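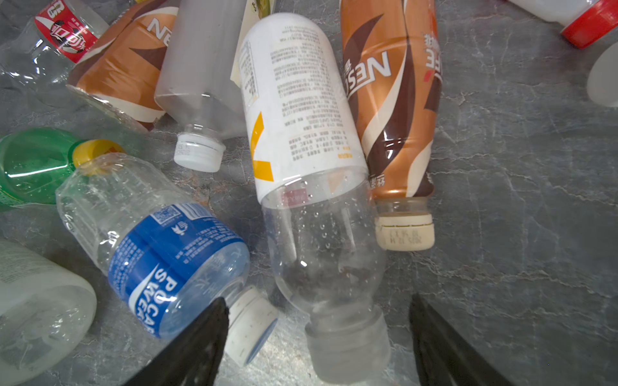
Grirnton, 6 March 2021

Sorting drink bottles off a countertop is the test I keep returning to when I want to know what a gripper does badly. Blocks and cups are kind to a gripper. A used plastic bottle changes stiffness along its length, and the same closing force that is safe on the neck will fold the body.

I have two sets of fingers to compare on the same arm and the same parallel gripper. Set A is the stock pair, straight, with flat pads. Set B is the pair Marites Abella drew up in October, angled inward toward the tips and black like everything else on that arm. The wrist camera did not move between sets. The controller is the Umanex box I wrote up last year, with its force limit set in steps and not in newtons, so I will quote steps.

The procedure was plain. Tip out the bottles, leave them as they fall, pick one, carry it to the bin, open. I drove every approach by hand from the wrist view and let the controller do the closing. A pick counted if the bottle reached the bin without touching the counter again. Fifteen bottles per run, 6 runs per set. Jonalyn Enriquez kept the tally and called out the drops, because I can't watch the wrist view and the bin at once.

Necks first. The approach I like is the one where the fingers come in on either side of the neck and the bottle runs straight away from the camera. With the clear bottle in the middle of the pile that is nearly free: the neck points at the gripper, the tips sit left and right of it, and the only decision is how low to go. Set A closes on the cap if you come in a little short, and a hard round cap between flat pads will roll. Set B tends to land behind the cap, where the taper helps. I had two drops from the neck with set B over all runs. With set A I stopped enjoying the tally fairly early.

The Nescafé bottles are a different problem. Upright bottles of this type are easy. Lying down and parallel to a neighbor, they leave very little gap for a fingertip, and the slick sleeve gives the pads less to hold than bare plastic does. Going for the screw cap end works if the cap is clear on both sides. The crumpled one has to be taken wherever there is still a round section left, and you find that by eye.

Pocari Sweat bottles have thin ribbed walls and they give. At step 4 set A dented the body far enough that the bottle pivoted around the pads and swung into whatever was next to it. At step 2 it slipped. Step 3 was usable and I left it there for both sets. Where a cap lies under or close against a fingertip, as happens constantly with bottles lying on the diagonal, I back off and come in again. Trying to shuffle the finger sideways just moves the pile.

Some notes on the camera. The fingertips are in view at the bottom all the time, which costs some picture but gives me a fixed reference for the closing line. I tried tilting the mount up to see more of the counter and lost the tips. I tilted it back. Transparent plastic on gray marbled stone is hard going, since the pale veins in the stone look a lot like the edge of a clear bottle. Labels and colored caps are what I steer by. A frosted bottle with a white cap has neither in any useful amount, and my slowest picks were all of that type. Crisanto Manalo suggested a side light. It improved the edges and added reflections on the green soda bottle, so call that even.

Florante Enriquez asked about suction. I have a cup from Zivermont in the drawer and will get to it, but ribs and wrinkled labels don't seal well and I expect to spend the day on leaks.

Set B stays on for now. The inward angle has one real cost: on a wide body the tips touch first and push the bottle down and away before the pads reach it. Square shoulders are the worst for this. Maricel Ambrosio has offered to cut a third pair with a shallower angle and a rubber facing, and I've sent her the pad dimensions. Cycle times are still in Jonalyn's notebook and I'll add them when they are typed up.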